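Print this page | E-mail this page

Progress report to the fund, January
Project: Gridumano weekly currency outlook

In this period we finished the second stage of the work, and the weekly outlook is now sent from Luvton every week before 8 a.m. The outlook covers the main pairs against the dollar, with support and resistance levels, the pivot point and a short note on the coming data releases.

The list of readers has grown from 489 to 741. Our target for the end of the grant is 2,000, so there is still a long way to go. Most of the new readers came through the Chacko newsletter, which has printed our levels on its back page since the autumn.

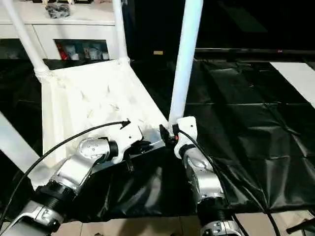 White plastic chair, seat and legs.

The testing of the moving averages took more time than we had planned. We compared the short average with the long one on four-hour charts, and we found that the crossing signals were late when the market moved sideways. For this reason we now publish them only together with the pivot point. 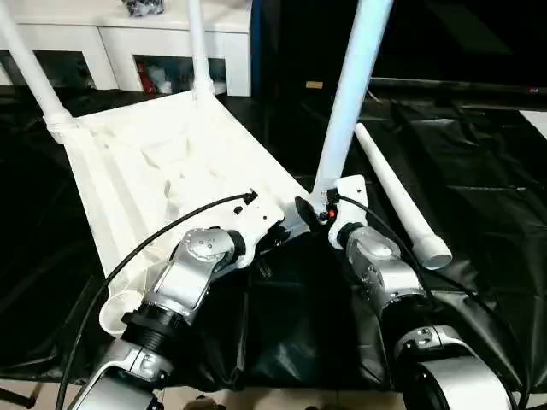 The data feed from Skundance was interrupted 2 times, both times during the publication of inflation figures. We completed the missing prices by hand and marked them in the archive. The supplier has promised a second line, but we have not received a date for it – we will write to you when we have one.

Spending is within the budget, except for the translation of the glossary, where the first offer was too low. We ask for your permission to move the unused travel money to this item.

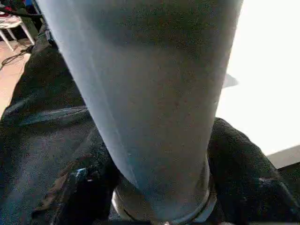 Blue-grey surface with a silver metallic ring, close up.

In the next period we will add two commodity pages, gold and natural gas, and we will send a short questionnaire to the readers. The table of published levels against closing prices is in the annex.

Print | E-mail to a colleague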